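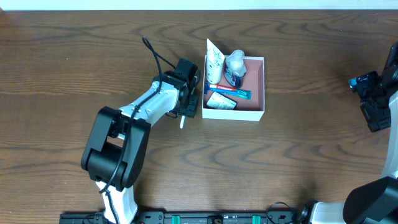
*An open white box with its salmon-pink lining, on the wooden table.*

**Tidy-minded people wanted for our packing afternoons at Duver**

We are a small gift box workshop in Plernov, packing since 2016, and we would love to meet a few people who enjoy putting small things neatly into boxes. If you are the sort of person who repacks the grocery bag at the checkout because the bread was under the cans, please keep reading!

The work goes like this. You sit at a table with an open box and a set of small items - tubes, jars, little bathroom things mostly - and you find a good way to fit them in. Then you take everything out and try it another way, and tell us which one you liked better and why. We are planning our new Plina box for April, and your opinions will help us settle on the size and the order of packing (we have argued about the tubes long enough, standing up or lying down, and fresh eyes would be very welcome).

Each session lasts 60 minutes, and we have 36 places. You don't need any experience, only a bit of patience and two hours' notice if you can't make it. You may sit or stand as you like, and left-handed packers are especially welcome, as we have had very few so far. There is tea and usually cake, and you'll take home a packed box of your own as a thank-you.

To put your name down, write to Radka Leka at the Duver workshop, 57 Åberg Lane, or drop a note through the door by 27th November. Please tell us which hours suit you and whether any scents bother you - a line or two is plenty.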